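Laundry policy with fewer demos, first results!
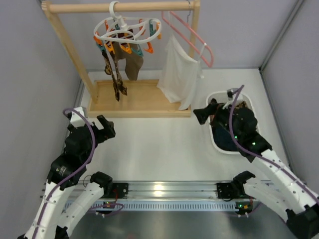 Right arm at the basket, left arm by the rack

flondstead: So happy with this! We trained on 707 demos picked by our filter and it matches the policy trained on all 3,768. Same arms, same rack.

mfaume2: Matches on what, though? Shirts are easy. I'd want socks split out.

flondstead: Fair, socks are worse on both. Caroline Kashindye is rerunning those in January.

tamano: I'd still try a random 707 first. Filters get too much credit imo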